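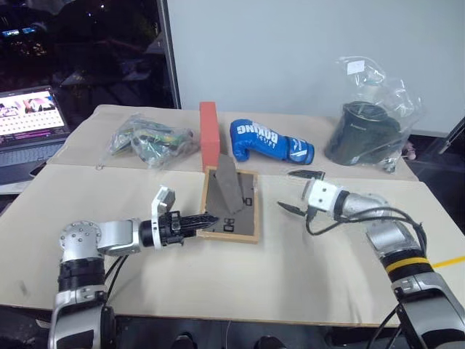
March, Saturday, late morning

Opener test, second batch. Went through what the Kenitz app sent back after we swapped the profile prompts. Writing this down before I talk myself into liking it.

Background for anyone who missed the last entry. The claim from Lodthorpe is that an opening message that asks a question gets more replies than one that pays a compliment, and that a joke beats both. They want us to build that into the suggestion tool. I have my doubts about the last bit. Everyone says they like a funny opener. What they reply to is another matter.

The batch is 300 openers, all from people who agreed to share them, stripped of names and places. Sorted by hand into question, compliment, joke and "hey". The "hey" pile is larger than I wanted. Reply within 24 hours counts as a reply. A reply of one word counts too, which I argued against and lost.

Problems so far:

Joke is a terrible category. Half of them are jokes with a compliment hiding inside ("is your dad a baker" and so on). I put those under joke the first time and under compliment the second time, and the ranking changed. If a result flips because I was in a different mood after lunch, I don't trust the result.

Question is nearly as bad. "How are you" is a question. So is "what's the worst meal you've ever cooked for somebody". Those two don't belong in the same pile and I have split them, long questions and short ones. Lodthorpe didn't split theirs, as far as I can tell from their write-up.

We also have no idea what the photos were doing. Somebody with a good photo can open with a full stop and get an answer. The Vitale set has a rating column for this, but the ratings come from the users' own friends, so I'm leaving it alone.

Timing. Sunday night messages seem to do well whatever they say. Might be people dreading work. Might be nothing.

Reread the long questions over a second coffee. The ones with replies mostly pick up something from the other person's profile -- a dog, a band, a burnt lasagne. My guess is that the kind of opener matters less than whether the sender read anything first. It's only a guess, and I notice it's the one I'd have made before we started, so treat it with suspicion. 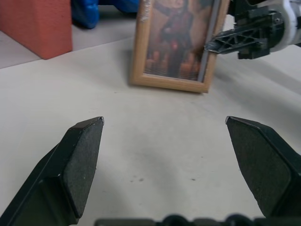
Ziver disagrees, and left a note in the margin of the tally sheet: reading the profile is exactly what a copied line can fake, half the canned openers have a gap for the dog's name, and the person on the other end can't tell until the third message.

Fair point. It means replies are the wrong thing to count, or at least the wrong thing to stop at. Would rather know if they were still talking a week later. We don't have that for this batch.

To do: ask Kenitz for conversation length, even in rough bands. Get 2 people to sort the same pile without talking to each other and see how badly they disagree. Hold off on the bigger run, the one with more than 2000 messages, until the joke pile is sorted out.

Not sending Lodthorpe anything yet. They'd put it on a slide.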